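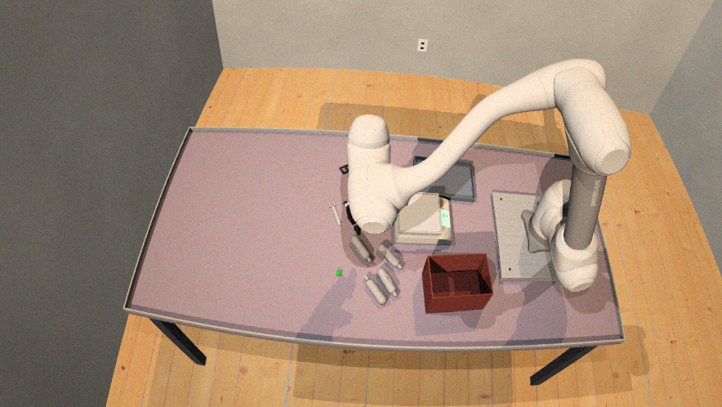 Tessa Lindgren-Hale
Children's Pages Editor, Curklow Family History Library

What Is a Census, and Why Do Family Historians Love It So Much?

If you have ever asked a grandparent a question like "Where did you live when you were my age?" then you have already done a little bit of family history. Good for you! But what happens when you want to know about people who lived so long ago that there is no one left to ask? You need something that was written down at the time, and one of the very best things that was ever written down is called a census.

A census (say it SEN-sus) is a big count of all the people living in a place. In the United States it happens every ten years, and it has been going on since 1790, which means your great-great-great-grandparents may well have been counted, if they were living here.

Who did the counting?

These days most families answer the questions online or on a paper form. For a very long time, though, a person called an enumerator went from door to door. Enumerator is a fancy word for somebody who counts. The enumerator carried large sheets of paper with lots of lines and columns, and knocked, and asked, and wrote down the answers by hand, and then went on to the next house and did it all over again. Imagine doing that on a muddy road, with dogs barking at you!

When our town of Curklow was still quite small, the enumerator wrote down 830 people. By the time the railroad had come and the Brinitz button factory had opened its doors, there were 2457. You can almost hear the streets getting noisier, can't you? All those new families had to live somewhere, and if you look through the pages you will find houses on Mill Street with two families squeezed in together, and sometimes a boarder as well. (A boarder was someone who paid to sleep in a spare bed and usually got supper too.)

What did they ask?

The questions changed from one census to the next. The earliest ones only gave the name of the head of the household, and everyone else was just a number in a column, which is a bit disappointing when you are hoping to meet a great-great-great-aunt. Starting in 1850 the enumerators were told to write down the name of every free person in the house. Most people who were enslaved were not named in those records, and that makes the search much harder for many African American families today. It is a sad and important thing to know about these papers. In 1870 the census set out to list everyone by name.

After that the questions kept growing. You might find a person's age, where they were born, what work they did, and whether they could read and write. Some years asked what language people spoke at home. Children show up too, and next to a lot of them it says "at school," so you can be pretty sure that somebody back then was worrying about spelling tests just as you do.
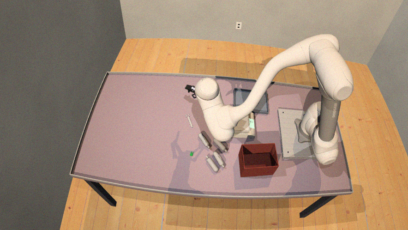

A white robot arm reaching over a table.

Why is my name spelled wrong?

Oh, this is my favorite part. Enumerators wrote down what they heard, and what they heard was not always what was said. Take a name like Orbán, which comes from Hungary and has a little mark over the "a." One family by that name is in our records as Orban, then Urban, and ten years later as Orbin. It was the same kitchen table and the same family, with three different spellings!

So if you can't find your family right away, don't give up. Say the name out loud, slowly, and then write down every way you could possibly spell it. Try the funny ones as well. Handwriting can fool you too, for an old curly "L" looks an awful lot like an "S," and a "u" and an "n" can be almost twins.

Ages wander about in the same way. A neighbor might have answered the door and guessed, or someone might have wanted to be a few years younger than they really were (grown-ups do still do this).

Can I see the newest one?

Not yet. Your answers on the census are kept private for 72 years, so that people can feel safe telling the truth. After that the pages are opened for everyone to look at, and family historians get terribly excited and stay up much too late.

Try it yourself

You can make a census of your own house. Draw a chart on a sheet of paper, with a line for each person and columns for name, age, place of birth, and job. Add a column of your own at the end, such as favorite breakfast. Then knock on every bedroom door and ask your questions very politely.

Write the month and year at the top and put the paper away somewhere dry. If you would like a ready-made chart, we keep a stack of 20 beside the Braritix map cabinet, and you are welcome to take one home on Saturday when the children's room is open. Bring a pencil!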